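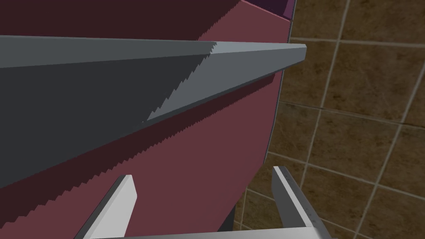
31 December 2022

Last day of the year and I spent most of it watching a simulated gripper bother a kitchen knife. I finally got the wrist view runs through for the Stirko policy, all 200 of them, so at least I can stop saying "nearly done" whenever the Drotard people write.

So, the numbers! With clean shadows it finished 160 out of 200. I was hoping for a bit more, but I'll take it. The trouble is the renders with the jagged shadows, where the edge of the knife's shadow goes all zigzag across the red thing. I have a hunch the policy reads those teeth as part of the blade and aims too low. Only a hunch - I haven't run the matched set yet, and I'm not writing it up on a hunch (I did that in March and the reviewers at Vistham were not kind).

Plan for next week is 1000 fresh scenes with the same poses and the same brown tiles, only the shadow setting changed, and 2 seeds each. If the gap goes away when the shadows are smooth, it's the renderer's fault and I can be smug. If it doesn't, I have to go back into the Gilchrist training data, and ugh, I'd be in there until spring.

Also need to fix the logging, which still saves the wrist images under the wrong run names. I keep a sticky note on the monitor so I know which is which.

Feet are freezing. Queued up the first batch before dinner and left the fan roaring away in there. Must buy more coffee.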